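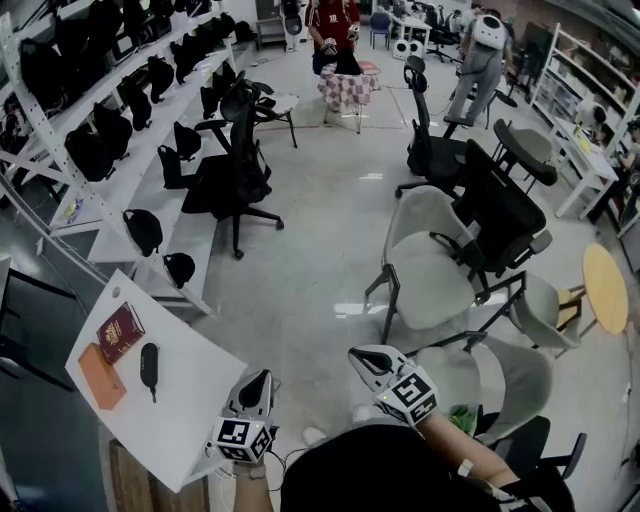
Home | Things We Use | Places | Animals | Word List | For Teachers

Print this page | E-mail this page

What Is a Passport?

A passport is a small book that a government gives to a person. It says who the person is and what country he or she is a citizen of. People carry passports when they travel from one country to another.

A passport is thin and fits in one hand. It has a cover, and inside there are pages with printing on them. Some of the pages are blank when the passport is new.

The cover

Most passport covers in the world are red, blue, green, or black. There are many shades of each. Some reds are bright and some are so dark that they look almost brown. Each country picks its own color, and a country can change its color if it wants to.

Many covers have an emblem. An emblem is a picture or design that stands for something. On a passport, it stands for the country. It might show an eagle, a lion, a shield, a star, or a plant. The emblem is often printed in gold so that it shows up well on a dark cover.

The name of the country is on the cover, too. It may be written in more than one language.

The photo page

One page has a photograph of the owner. The person in the photo looks straight at the camera. You can't wear a hat or sunglasses for an ordinary passport photo. Even babies need a photo, and a baby can be laid on a plain white sheet to have it taken.

Next to the photo are the owner's name, date of birth, and place of birth. There is also a passport number. Two people from the same country can have the same name, but their passport numbers are different. If one number ends in 2287, the next person's might end in 2288.

At the bottom of the page are lines of letters and numbers with a lot of arrows that look like this: <<<<. A machine at the airport can read those lines quickly. Many passports also have a tiny computer chip inside. It stores the same facts and a copy of the photo.

The other pages

The other pages are for stamps and visas. A stamp is a mark made with ink. It can show the day a person came into a country or left it. A visa is permission to visit. Some countries ask for one and some do not.

Some countries don't stamp passports anymore. They keep the record on a computer.

How long does it last?

In the United States, an adult's passport is good for 10 years. A passport for a child under 16 is good for five years. Children's faces change faster, and a photo of a baby doesn't look much like a fourth grader.

When the time is up, the passport has expired. The owner has to get a new one before taking another trip.

Keeping it safe

A passport should stay dry and flat. It can be spoiled by water, and a torn page may mean it can't be used. Don't draw in it or put stickers on it.

Small things get mixed up easily when a family is packing. A passport may end up on a table beside a glasses case, a box of bandages, and the car keys. It helps to pick one pocket of one bag for passports and put them back there every time.

If you find a passport that someone has lost, give it to a grown-up you know. The grown-up can take it to the police or mail it to the right office.

Try it

Fold three sheets of paper in half and staple them to make a book. Make up a country, or use one of ours: Ocampo, Skirton, or Prorside. Choose a color for the cover and draw an emblem. Put your name and a drawing of your face on the first page inside. Ask a friend to make a stamp for it.

Words to know

citizen: a person who belongs to a country
emblem: a design that stands for something
expired: past the date when it can be used
visa: permission to visit a country

Contact Us | Copyright Clinlow Children's Pages | Back to top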